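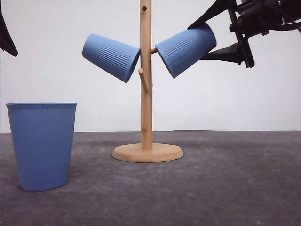 Notix Hub 2 – smart home controller

Small box, plugs into your router, runs lights, plugs, heating and door sensors from one app. Set up takes 7 minutes if your wifi behaves. Up to 39 devices per hub, 500 saved routines.

New this time – routines run on the hub itself, so lights still come on when the broadband is down. Old Hub 1 routines import over, but check the timers afterwards, a few come across an hour out.

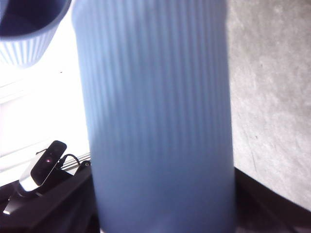 Light blue, ribbed.

In the box: hub, mains lead, short network cable. No batteries needed. Works with Medeiros plugs and most bulbs, not thier older dimmers. Orders in before noon Monday go out same day from Flalton. Collection from the Flanomthorpe shop, ring first.

Print this page | E-mail to a friend
Shares: 39 | Comments: 3

hallwaylamp: Does it do sunset times or just fixed ones?

tk_flalton: Both. Sunset is under More, took me ages to find

greybox7: import worked fine, had to redo the heating one tho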